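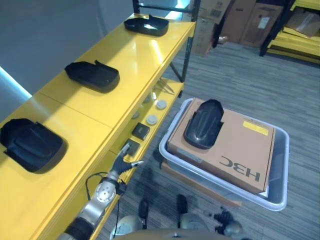 Mar 6, 2021

I finally watched Trernov last night, after having it on my list for most of the winter. It's a slow train thriller, 15 minutes too long, and I liked it more than I expected to.

The plot is simple. A bookkeeper gets on a night train with a suitcase that belongs to someone else, and two men spend the trip trying to get it back. Most of it takes place in one sleeping car. The director's last movie, Pivero, had the same kind of setup in a hotel, but there the ending was rushed and half the cast had nothing to do. In this one even the conductor gets a decent scene.

The middle drags. There is a stop at a mountain station called Mösli where everyone gets off and talks on the platform, and I checked the time twice. Once they're back on board it picks up again.

The sound is very good. You hear the wheels under almost every line, and when the train stops you notice. The music is less good, mostly the same piano part over and over.

I rented it, and the subtitles were out of sync for the first few minutes. Restarting fixed that.

I'd put it above Pivero and a little below Cledo, which is still the one I'd tell people to start with. My post on Cledo is from last June if you want to look it up. I plan to rewatch that one next, probably on a weeknight.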